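Visit report: two-armed robots in hotel rooms, Clarar test floor

Prepared for the working group on safe practice in serviced accommodation. One day on site in March, 9.30 to 16.00.

Purpose of the visit

The group is drafting good practice notes for mobile robots with two arms used in guest bedrooms. The present draft, version 6, was written mostly from trials in mock-up rooms. Clarar offered access to furnished bedrooms at the Lyimo hotel, where its housekeeping trials are run, and we accepted in order to check the draft against a room with real furniture, fabrics and floor coverings.

Our host was Lesia Pylypenko, who is responsible for trial procedures at Clarar. She answered questions all day and gave us a copy of the site rules, which run to 31 clauses. The control software is supplied by Fluvar. We did not review it.

Entry and briefing

Visitors sign in at the service desk and are shown the stop controls before going upstairs. Each room has a paper log by the door. The log gives the room number, the task, the name of the person in charge and the time of the last stop test. The log for room 145 was complete. The log for the room next to it had no entry for the stop test, and work there was held until the test had been done and signed for. The delay was 31 minutes.

Clarar's rules allow one task per session. A change of task requires a new entry in the log, even where the room and the machine stay the same. Our draft is silent on this point and should be amended.

Garment handling on the bed

Most of the session concerned clothing. The site rules treat the bed as the work surface for garments, and they set a limit on gripping force for light fabrics. They also require that both grippers be opened and held clear of the bedding before a person approaches the bed. We were told that hangers cause more stops than any other item, as the hook can catch in a finger joint. 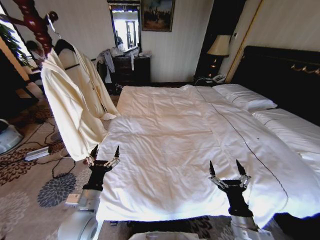
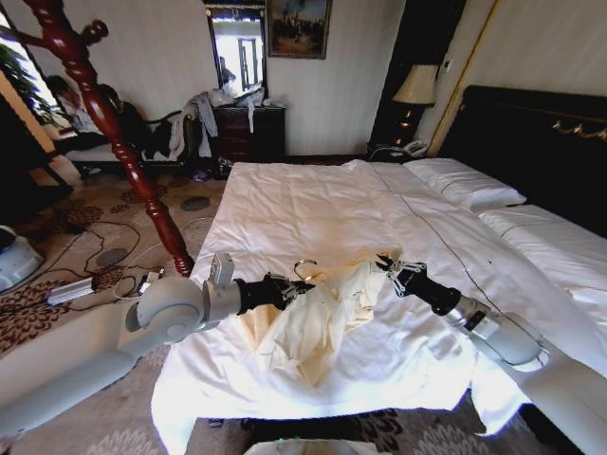 Floor, cables and people in the room

Cables were the main point of difference between the two documents. Our draft asks for a clear floor within reach of the arms. The site rules ask only that cables lie flat and away from the route to the door. In both views above, cable runs in loose curves over patterned carpet to the left of the bed, and dark cable on a dark floral pattern is hard to pick out. The group should keep its own wording and add a line on contrast: a plain mat or a light cable cover where the carpet is patterned.

The second matter is the presence of people. A person is in the room in both views, on the window side. The site rules allow this provided the person has been briefed, stays outside the reach of the arms and is entered in the log. They do not say whether the person may be seated, or whether attention must be kept on the machine. We think a named observer should have no other duty during a session. Ms Pylypenko did not object to this but asked that the rule should separate observers from other people who are permitted in the room.

Furniture was the third matter. A stand for coats or robes beside a bed narrows the working area and can hide part of the room from the operator. The draft mentions lamps and mirrors but does not mention stands. They should be added to the room checklist.

Records

Stops are entered in a database called Etorel. Each entry has a number, a cause code and a free text field. We were shown entry 2222, a stop caused by a sleeve caught under a mattress corner. The cause code was correct but the text field read "fabric", which would be of little use to anyone reviewing it later. Clarar intends to make a full sentence compulsory from the next release.

Points for the next draft

Clause on one task per session: adopt from the site rules.

Clause on cables: retain ours, add contrast.

Clause on observers: rewrite, with separate wording for other people in the room.

Room checklist: add coat stands, clothes racks and hangers.

Stop records: require a description of the item, the position of the arms and the action taken.

Clarar has agreed to comment on the revised text before it goes to members. The gripping force limit was given to us in confidence and is left out of this report.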